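Iltona Two-Arm Cell – Setup and Care Guide

Section 7: When an arm stops in the middle of a job

Sooner or later one of your arms will stop with its gripper low over the floor and refuse to move. The first time it's a little alarming. By the third time you'll be reading the fault log over your morning coffee and enjoying it, because these stops tell you a lot about how your cell is working!

This section covers fault 117 (gripper blocked or overloaded) and fault 228 (arm lost its position). Both are common when the arms are picking up small parts with long wire leads. Leads are springy and thin, and they love to slip between a finger and the floor.

7.1 Before you reach in

CAUTION: A stopped arm can still be powered. It may move when the fault clears, even if it has been still for several minutes. Never clear a fault while a hand is inside the cell.

CAUTION: With the power off, the arms have no holding brake. Support the upper segment before you switch off, or the gripper will drop onto whatever is under it.

1. Press the stop button on the Merklow controller. Wait for the status line to read HELD.
2. Write down the fault number and which arm reported it. The log only keeps the last 1000 entries, and a busy cell fills that faster than you'd think.
3. Look before touching anything. Note where both grippers are and what is lying near the fingers.

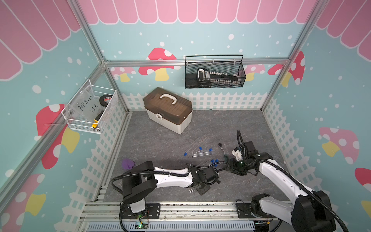

Figure 7-1. Both grippers low over the work area, with small parts and a ratchet wrench on the floor.

4. Check the space between the two arms. If you can't slide a flat hand between them, do not jog either one. Go to 7.3.
5. Support the arm that faulted, then switch off power to both arms.

7.2 Clearing fault 117

1. Open the gripper fingers by hand, using the release screw. A quarter turn is plenty.
2. Lift out any part or lead caught between the fingers. Pull along the length of the wire – pulling sideways can nick the finger pads.
3. Clear hand tools away from under both arms. Our Odier gripper will happily try to close on a wrench handle, and it will lose.
4. Follow the cable conduit from the base to the wrist. It should curve freely, with no kinks and no tight spots at the joints.
5. Tighten the release screw, step back, and restore power.
6. Run the gripper check from the Service menu. You should hear two clean clicks.

Note: If 117 comes back on the same pick, the pick height is almost always too low. Raise it in small steps and try again. It's a really satisfying fix when it works.

7.3 Clearing fault 228

1. With the power off and the arm supported, move the gripper up and away from the other arm. Go slowly and let the joints lead.
2. Park both arms over their own bases.
3. Restore power and choose Find Home. Do one arm at a time, left arm first.
4. Run the empty-handed test path at low speed with your hand on the stop button.

CAUTION: Do not skip the test path. On an early cell, an arm that had been homed slightly off swung into its neighbor on the first full-speed move and cracked a wrist cover.

7.4 Keep the log

Mathias Hofstetter at Kuster reads the fault logs customers send in, and several steps above came straight from them. Export yours from Service > Log > Save, and add a line about what the arm was picking at the time.

Wrist joints should be inspected every 2000 hours, or right away after any contact between the arms. See Section 8 for the inspection steps.

Section 7 revised 9 November 2022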